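Trenurlow Lawn Sports Union Publishes Revised Handicap and Court Rules for Affiliated Croquet Clubs
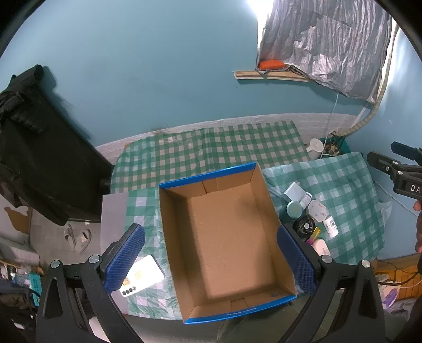 What is changing for clubs that play under the Union's rules?

Handicaps will be calculated from a rolling record of games instead of a single end-of-season review, and courts used for Union matches will have to meet a written standard for size, mowing height and hoop setting.

TRENURLOW, 30 April 2020 - The Trenurlow Lawn Sports Union has published a revised rulebook for club and inter-club croquet. The new text replaces the handicap schedule, the court standard and the section on match scheduling. It applies to all affiliated clubs, including those in the Tetlow and Gatesex divisions. Rules on equipment, dress and discipline are carried over without amendment.

The rulebook takes effect when a club opens its lawns for competitive play. Clubs that are closed at present do not need to take any action until they reopen, and no club will lose its affiliation or its division place as a result of games not played this season.

Handicap calculation

Under the previous schedule, each club reviewed its members' handicaps once a year, after the last match of the season. The review was based on the results submitted by the club's handicapper, and changes took effect the following spring. An improving player could therefore complete a full season on a handicap set many months earlier.

The revised schedule uses an index. Each player carries an index figure that moves up after a win and down after a loss. The size of the movement depends on the difference between the two players' figures before the game. When the figure crosses a trigger point, the handicap changes at the end of that day's play. A change made in this way stands until the next trigger point is crossed and does not require the approval of the division.

The Union tested the index against past results before adopting it. The test set consisted of 2213 games from earlier seasons, of which 1144 were handicap singles. Games with an incomplete score, an unsigned card or an unregistered player were excluded before the test was run. The remaining formats in the set were handicap doubles and level singles.

Players moving from the old schedule will start with the index figure that corresponds to their present handicap. No player will be asked to requalify. A new member with no record will be given a provisional handicap by the club and will keep it for a minimum of 21 games, during which the club may adjust it at any time. Provisional players may enter club events and the lower section of the inter-club league. They may not enter the Bhatt Trophy.

In doubles, the handicap of a pair is the average of the two individual handicaps, with halves rounded up. Doubles results do not move either player's index. The Union considered including them at half weight and decided against it, as the test results showed no gain in accuracy.

Court standard

The court standard has been rewritten as a set of measurements that a club can check with a tape, a level and a hoop gauge. The earlier version described a suitable court as "reasonably flat and closely mown," and clubs applied the wording in different ways.

A full court remains 35 yards by 28 yards. A club without space for a full court may use a reduced court for league play if the proportions are kept and the visiting club is told before the match is confirmed. The Bhatt Trophy must be played on full courts from the first round onward.

Hoops must be set so that the inside measurement is the same at the base and at the crown. The clearance between ball and hoop is to be checked with all four balls, and the largest ball is used to set the gap. Hoops are to be checked on the morning of a match and again if play is stopped for rain. A hoop found to be loose during a game may be reset by agreement between the players. If they do not agree, the game continues and the hoop is reset at the next natural break.

Grass height is to be even across the court. The rulebook does not set a single figure for every lawn, as grass types differ between divisions - the sandy courts at Gatesex, for example, will not hold a very close cut in a dry spell. A club must record the mower setting used for each match and make it available to the visiting captain on request.

Boundary lines may be marked in paint or string. Where string is used, it must be fixed at intervals close enough to prevent movement, and the inside edge of the string is the boundary. Where paint is used, the inside edge of the painted line is the boundary. Corner flags are optional.

Match scheduling

A standard inter-club match will consist of four singles games and two doubles games. Singles will be played first unless both captains agree to a different order. Each game has a time limit, which is set by the division and printed on the match card.

When time is called, the player in turn completes that turn, and the opponent then has one further turn. If the score is level after the further turn, play continues until the next point is scored. The previous rule, under which a level game was recorded as a half to each side, has been withdrawn for league matches. It is kept for friendly matches, which do not count toward the index.

A home club must offer two dates for each fixture. The visiting club has seven days to accept one of them. If neither date is suitable, the fixture is passed to the division secretary, who will set a date. A match that is rained off after the singles have been completed stands as a result on the singles alone, provided that the captains sign the card at the ground.

Late arrival is dealt with in a separate clause. A player who is not on the lawn 30 minutes after the published start forfeits the first game, and the remaining games are played as scheduled. A club that cannot field a full team may play with one player short and concede the games affected.

Result submission

Match cards will be submitted to the Union within five days of the match. Either captain may submit the card, but it must carry both signatures. Cards submitted without a second signature will be held and will not move any player's index until the signature is supplied.

Clubs may continue to use printed cards. Existing stocks of the old card remain valid if the index figures are written in the margin next to each player's name. New cards will be supplied in pads of 200 and can be ordered through the division secretary. There is no charge for the first pad sent to each club.

Internal club games may be submitted in a single monthly return. The return must show the date, the players, the format, the score and the bisques given in each game. Games played as part of coaching sessions are not to be included.

Bhatt Trophy

The Bhatt Trophy will continue as the Union's level-play singles event. Entry will be decided by index figure, and the draw will be seeded in the same order. The previous arrangement, in which each division nominated its own entrants, has ended. Tetlow keeps its place as host of the final stages under the existing agreement.

The event will not be held until clubs in all divisions have been open long enough for entrants to practice on a full court. The Union will give clubs notice of the dates, and entries already received will be carried forward without a further fee. An entrant who prefers to withdraw may do so and will be refunded.

Transition period

For the first season in which the rulebook is used, a club may apply for a temporary exemption from any part of the court standard except hoop setting. The application must state which measurement cannot be met and what work is planned. Exemptions will be granted for one season and are not renewable. A club with an exemption may host league matches but may not host a round of the Bhatt Trophy.

Questions on the interpretation of individual rules should be sent in writing to the division secretary. Rulings that affect more than one club will be circulated to all divisions and added to the appendix at the next printing.

About the Union

The Trenurlow Lawn Sports Union administers league and knockout croquet for its affiliated clubs. It maintains the handicap record, publishes the rulebook and appoints referees for the final stages of its competitions. Membership is open to any club with access to at least one marked lawn, including clubs that share a ground with another sport.

Copies of the rulebook are available to affiliated clubs from their division secretary. Clubs that are not affiliated may request the court standard as a separate document.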